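I stopped playing Clitidside back in March and came back to it in June, mostly to see whether the Landulmont raids had been fixed. They have, more or less. The second boss no longer resets when someone dies on the stairs, and the loot rolls are faster.

My main is still a healer, level 64, with the same staff I had when I left. I thought about replacing it, but the Imance staff costs 2,000 marks and I had most of that tied up in crafting materials. I sold the ore first. Prices are bad right now, so if you can wait, keep yours in the bank.

The raid itself takes around 17 minutes with a decent group. We wiped twice on the bridge — both times because the adds were pulled early — and then cleared it on the third try. I got boots. They have less armor than my old ones but more regen, and for healing I'll take the regen.

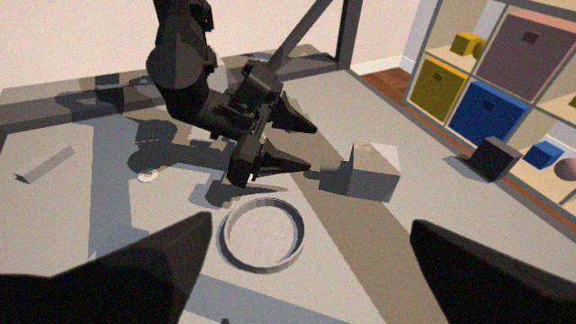
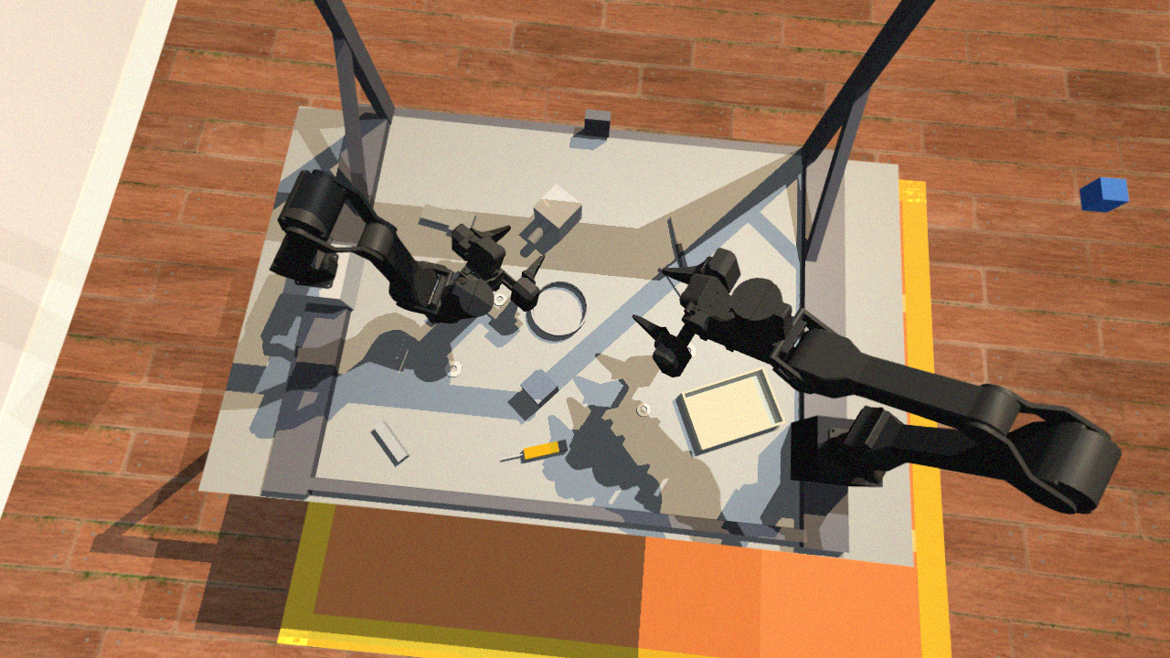
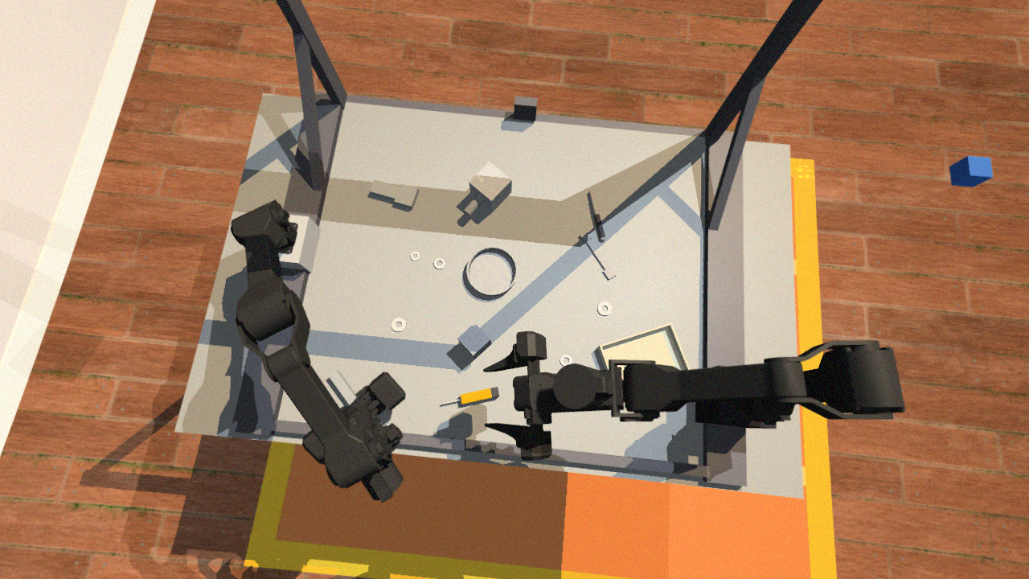
A reader wrote in after my last post to say that regen stops mattering once you have 2 pieces of the Lorente set, and that the boots should go straight to the vendor. I checked the tooltip and the set bonus does restore mana on every critical heal. My crit is low, though, so I'm keeping the boots until I find the gloves.

Next I want to finish the Lorente questline. I'm stuck on the step where you light the four lamps before the guard comes back. I've tried it with the speed potion and without. If you've done it on a healer, leave a comment and tell me which lamp you started with.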